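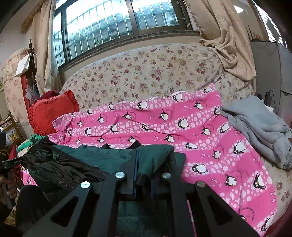
Finlay Guthrie wrote that the rings in the Stoltum kit are too stiff for a Byzantine weave. He got 22 links in and the chain stood up like a stick.

vuvum_beads
Which gauge? The kit comes with two and the bags look alike.

Finlay Guthrie
The thicker one. I ordered 400 more from Plustora before I checked.

oldpliers
Thicker is fine. Your inside diameter is too small. Go up one size and keep the wire.

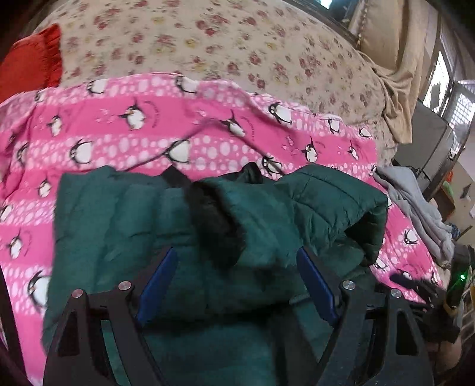 Niall Gunn disagrees with going up a size, says it leaves gaps at the clasp end. He would drop to the thin wire and close every ring twice.

oldpliers
I've made 25 of these on the larger ring. No gaps.

vuvum_beads
Does the rubber spacer still fit?

oldpliers
Yes, snug.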